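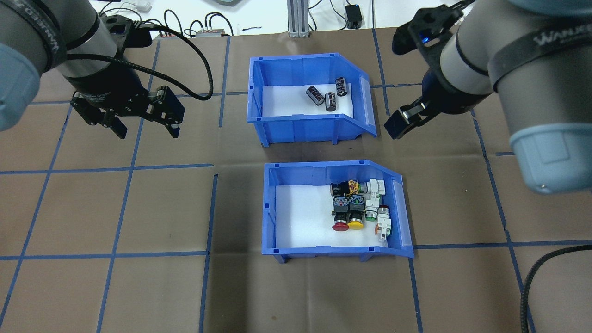
Section 4. Setting up the parts bench

Loose components are sorted on a flat table covered with one sheet of paper and marked off in squares with tape. The squares give each bin a fixed place, so a bin that has been moved can be put back on the same spot. Stand the bins in the middle of the table where both sides can be reached, and line any bin that will hold capacitors with white foam. The black capacitors with printed bands go straight on the pad. Do not stack them.

You will need: brown paper on a roll, blue painter's tape, a straightedge, Girex parts bins, foam pads cut to size.

1. Clear the table and wipe it down.
2. Roll the paper out and smooth it from the center. Small creases can stay.
3. Secure the front corners.
4. Lay the long strips of tape first, front to back.
5. Lay the cross strips over them and press down each crossing with a thumb.

CAUTION: Do not cut tape on the paper. The blade goes through and the sheet has to be replaced.
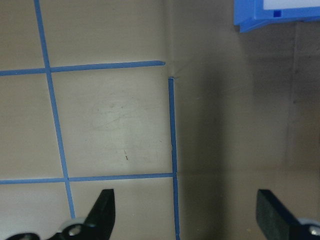 SKENDHAM, December

Revised tape check. Look at every cell before a bin goes into it. A short gap at a corner or a strip that slants a little is acceptable. Re-lay a strip only if its end has lifted. Brush specks off the surface with a dry cloth. Scuff marks do not matter.

6. Set the bins near the back of the grid, one to a cell.
7. Put mixed small parts in the left bin.
8. Put parts already sorted in the right bin, with space between them.

NOTE: For orders of 500 pieces or more, sort in lots of 200 and empty the right bin after each lot.

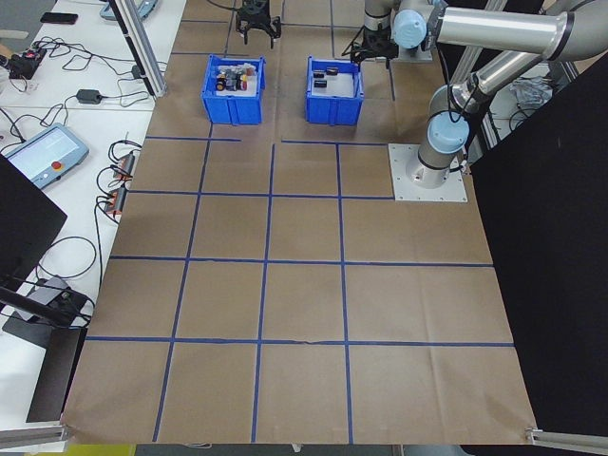
Fig. 4. Bins in place, mixed parts on the left.

9. Write the lot number on the bench sheet and initial it.
10. Change the paper after 1,000 pieces, or sooner if it tears.

Replacement pads and bins are ordered through Poppy Fothergill at the Stockdale store. Questions on this section go to Seung-woo Wi.

© Merkus | Contact us | Back to top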